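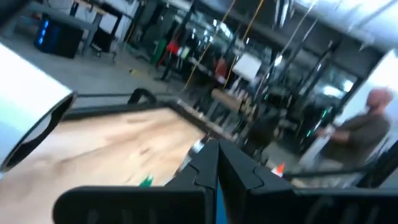 Call for participants: respiratory virus household study

Hinds Research is enrolling 127 households in the Usterach district for a study of how seasonal respiratory viruses pass between people living at the same address. Enrolment opens in August and closes when all places are filled.

Who can take part

Households of two or more people are eligible. At least one member must be 18 or over and able to give consent for any children. All members must have lived at the address for the past 30 days. Households already enrolled in the Sarnetti vaccine trial are not eligible.

What is involved

– One enrolment visit at the Patidora Street clinic
– A nasal swab from each member every week, collected at home
– A short symptom diary, completed online or on paper
– Two blood samples per adult, one at enrolment and one at the end

If a member tests positive, the household will be asked for extra swabs. Results are sent to the adult contact by text message or email. A positive result does not change any public health advice that applies to you.

Payment

Each household receives $100 at enrolment and a further $100 when the final sample is returned. Travel to the clinic is reimbursed at the standard rate. You may withdraw at any stage – the first payment is kept.

How to apply

Complete the expression of interest form or phone the study desk between 9 am and 4 pm. Staff will check eligibility and book the enrolment visit.

Search this site Enter keywords Go

Contact us | © Hinds Research | Back to top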